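Workshop notebook – Cadix bench, Fondholm site
2/18/19

Towel handling was continued on the green mat with the red arm. The program remains at revision 2. The Dizon laundry line has asked that the arm take over first folds, leaving staff with inspection and packing. Operators on that line currently fold 300 pieces per shift, and several have reported sore wrists.
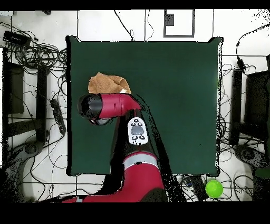 Staff concerns were recorded at the November meeting and remain open. The main one is pay grade: inspection is listed below folding in the present job table, and operators should not lose grade by moving to it. The matter has been referred to Baren under request 1313.

Training is set at 10 hours per operator – paid, and within the normal shift. Stop and restart procedures are to be taught first.

Still to do: written handover sheet for the evening shift; revised job table from Baren.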